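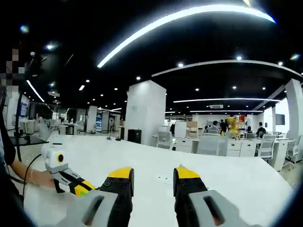
Staff meeting, Skestex packing floor, 19 January 2018
Present: H. Kjærgaard (chair), M. Triantafyllou, G. Santoro, I. Mollah (notes)
Apologies: P. Vrettos

1. Wurkard trial. MT reported 24 hours of gripper work so far. Management calls this "freeing people up". GS asked for what – no answer yet. Almost all the sorting is still done by hand.

2. Jobs. HK has been told no posts will go before April. IM wants it in writing, as the last promise was only spoken.

3. Training. Eight people asked, two places offered. GS thinks this says plenty. HK to raise it.

4. Sore wrists – log them in the book.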